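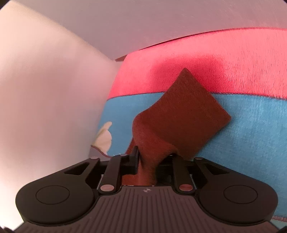

Most jumpers that go bobbly or shapeless were washed too often, too warm, or hung up wet. Washing by hand takes two short sessions and some patience. Before you start, check what each thing is made of, and check by label, not by colour. A piece of brown fabric pinched between two grips could be wool, cotton or acrylic for all you can tell by looking. If the label has gone, treat it as wool and use cool water throughout.

What you need

A clean basin or sink
Liquid wool wash (I use Tandia, any mild one will do)
Two large towels
A flat surface away from radiators

Washing

1. Turn the jumper inside out and do up any buttons.
2. Fill the basin with cool water and stir in the wool wash. Follow the amount on the bottle. More soap means more rinsing.
3. Push the jumper under and leave it for ten minutes. Don't rub or twist it. Cuffs and underarms can be squeezed gently with your fingers.
4. Drain, press the water out against the side of the basin, and refill with water of the same temperature. Rinse until no suds come out. With thick knits this can take four changes.

If you want to know how much water the wool is holding, weigh it. One of mine is 386 g dry, and after rolling in a towel it had another 223 g of water in it. A second dry towel took out most of what would have dripped.

Blankets

Small throws can be done the same way in a bath. Anything bed-sized is too heavy to lift wet and should go in a machine on the wool or delicates cycle. Read the care label first, as fleecy ones often need a lower spin.
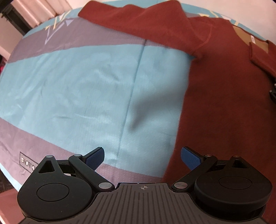 Soft-napped blanket in pale turquoise and mauve-grey bands.

Dry a blanket over two lines or two airers side by side so the weight is spread. Shake it once when it is half dry to lift the pile.

Drying and shaping

Lay the jumper on a dry towel. Put the shoulders level, then set the sleeves out from the body and pat the hem straight. If you have measured it beforehand, pull it gently to those measurements now. Turn it over the next morning. 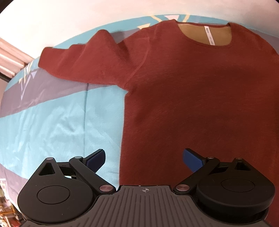
Ribbing needs a little more care than the rest. Push it together with your fingertips so the ribs close up, and leave it alone after that. A neckline that dries stretched will stay stretched until the next wash.

Putting away

Fold, never hang. Wait until the knit is fully dry at the seams, where damp stays longest. I pack mine away clean in spring and get them out again in October.

Thanks to Rhea Aquino for the tip about two airers.

Eimear Mac Carthaigh
Last updated 7/22/19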